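My father's car had a speedometer that went up to 300 km/h. As a child I believed the car could do it, and I told this to every boy in our street. In truth it was comfortable at 80, and above that the doors began to talk.

I remembered this in October, when I finally saw an old Ferrari 328 from close up. It was at a small evening meeting behind the Udora fuel station, where people come with their old cars and stand next to them. I went only to drink tea. The 328 was red, of course, and much smaller than I had imagined from the posters. The roof came to the middle of my chest.

The owner let me sit in it for a few minutes. The pedals are moved toward the center, so you sit a little twisted, and the gear lever goes through an open metal gate. He said that second gear does not like to be used before the oil is warm. For the first 7 kilometers he goes from first directly to third. I found this very charming, but I do not have to live with it.

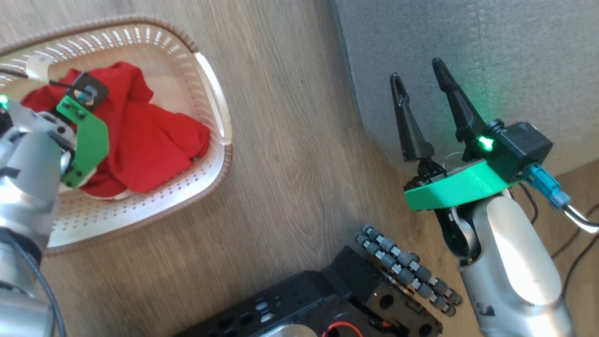 Gaurav Srivastava wrote to me after my last post that I am too soft with these cars. In his opinion an old sports car is mostly a way of paying a mechanic, and a modern hatchback will leave it behind at any traffic light. He also asked why I never write about the belts, which on this engine must be changed by time even if the car only stands in the garage.

He is right about the belts. I asked the owner, and he has them done at Chaturvedi, where he waited two months for his turn. About the traffic light I am less sure that it matters. I have driven quick modern cars and after one week I could not remember the sound of any of them. The 328 I only heard from outside, when he drove home, and I can still hear how it changed up before the bridge — once, then a pause, then again.

My own car is still waiting for its rear brake hose. I ordered the wrong length the first time. The new one should arrive before the rain starts, and then I will write how the repair went.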